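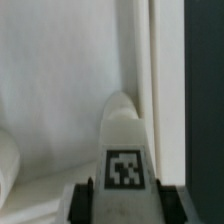
Yeshi Gashaw

Progress report to the Dredar Fund, 2026-06-30
Fedow Youth Steeplechase

Hi everyone at Dredar! You asked for a page or two on how the spring went and where the money is going, so I'll start with the water jump, which is what you all asked me about at the last meeting.

It holds water. The liner went in two weeks behind schedule (the first one came in the wrong width and had to go back) and the pit has been filled for every Fedow practice since. We still have a soft patch on the landing side where the matting meets the slope, and I've got the kids landing a bit left of it for now. The company that laid the matting is coming back in the fall to redo that seam under warranty, so you won't see a bill for it.

Registration closed at 70 runners, ages 12 to 17. That's the cap we set in the application, and I'm glad we set it, though I did have to turn away two sisters from Cleltton whose form came in the morning after. They're first on the list for next season. Most of our runners had never gone over a barrier before. A few came over from soccer and run like it, all short quick steps and elbows, and those are the ones having the most fun at the water jump by far.

The race itself is 2,000 meters for our older group. We worked up to it slowly, with flat running first, then low hurdles on the grass, then barriers at the lowest setting, and nobody went near the water until they could hurdle off either leg. Coach Yao was strict about that and I grumbled a little, I'll admit. I wanted them wet by week three! She was right. We had one turned ankle all spring and that was on the parking lot curb.

Attendance was better than I promised you. We logged 866 individual practice visits through the end of the spring block, with the dip you'd expect in exam week. The evening group is fuller than the afternoon one, and I'd like to move one of the afternoon sessions to evening in the next block if the school will give us the lights. I've asked. They're thinking about it.

Now for the money. The barriers took the biggest share, as planned, and they're heavy, solid things that should outlast me. The pit liner came in a little under budget. Bus fuel came in over, partly my fault, as I said yes to the Cleltton meet without checking how far it was. I covered the difference with the $172 left from the liner line, which your rules allow as long as I tell you, so I'm telling you. Receipts are in the folder with everything else. The one I'm missing is for chalk, and I've asked the store for a copy.

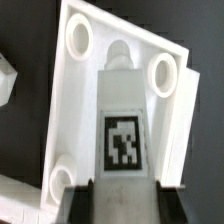
Barrier heights are the thing that eats our practice time. We have three age groups at three settings, and every changeover means pulling pins, sliding the beam, and getting the pins back in while a line of twelve-year-olds asks if it's their turn yet. The pins wander because the holes in the uprights are drilled straight through bare wood with no lip, and they're already wearing oval. I'd love something more like the white plastic part in the photo, where each ring-shaped hole has a raised collar around it. A collar like that on our uprights would give the pin something to sit in and take the rubbing off the wood. I've talked to the man who built the barriers and he thinks he can fit sleeves over the existing holes. He'll send me a price in a couple of weeks, and I'd want to pay for it out of the repairs line if you're okay with that.

The Cleltton meet was our first outside race. We took the older group only. It was windy, the bus was late, and they ran beautifully. Our girls went out far too fast and hung on, our boys went out too slow and finished with loads left, and I've got both groups working on pacing now. One of our first-year runners stopped completely at the second water jump, stood there looking at it, then backed up and went over. She finished last and wants to know when the next one is.

What's not done: the coaching course for our two assistants. We had them signed up for June and the course got moved. The new session clashes with our summer camp, so I'm hunting for another one within driving distance. That money hasn't been touched.

For summer we're running camp mornings only, up to four a week, with Yao in charge of the barriers and me on the flat running and the snacks. Please come out and see a practice if you can. Bring shoes you don't mind getting splashed, and park by the gym, the field lot floods.

Yeshi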